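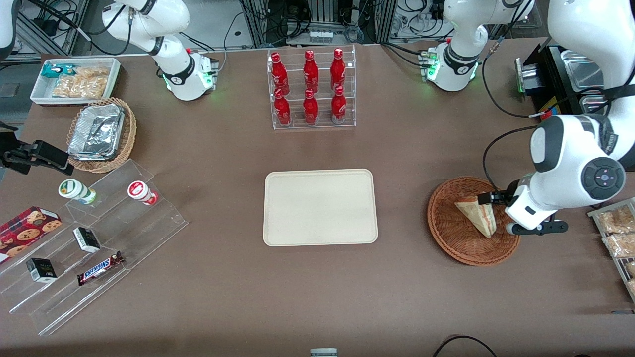 Larkgate Counter Service Set
Item no. 588
Supplied by Durnerov Catering Equipment

The Larkgate set covers self-service and assisted service of wrapped sandwiches, bread rolls and bottled drinks on a standard counter or table. All parts are freestanding and need no fixing to the tabletop. Parts can be ordered as a set or one at a time.

Serving tray
Rectangular, beige, rounded corners. Plain surface with no printed pattern. Place at the center of the counter so that items can be loaded from either side. Hand wash or commercial dishwasher, upper rack. Do not stack while damp.

Sandwich basket
Round, woven wicker, reddish-brown. Holds wedge-cut sandwiches in clear wrappers. Wedges may lean against the wall of the basket; stand them with the filling side facing the customer. For wrapped food only. Wipe with a dry or slightly damp cloth and do not soak. A washable liner is available separately.

Bottle rack
Clear acrylic, two-tier, for six bottles in 2 rows of 3. The back row stands higher than the front row so that the labels on both rows can be read. Fill the back row first. Clean with mild soap and a soft cloth. Alcohol, ammonia and abrasive pads will cloud the acrylic and are not covered by the warranty.

Bread rack
Metal wire, open construction. For bagged rolls. Place at the end of the counter, clear of the bottle rack. Check the feet for level after each move.

Side tray
Rectangular, white. For napkins, cutlery or additional packed items. Care as for the serving tray.

Layout
Keep the baskets and displays along the edges of the counter and the middle free for the serving tray. Baskets can be set to the left or right of the tray. Leave the front edge clear for handing over orders.

Changes to this item
From August 2023 the acrylic rack replaces the earlier Brellcombe wire bottle holder. The two are not interchangeable with the old label strips. Spare strips for the wire holder can be ordered until December.

Ordering
Delivered flat in one carton, except the basket, which ships in its own box. Warranty 90 days from delivery, parts only. Replacement trays and racks are stocked by Durnerov and Østergaard. Quote item no. 588 and the name of the part.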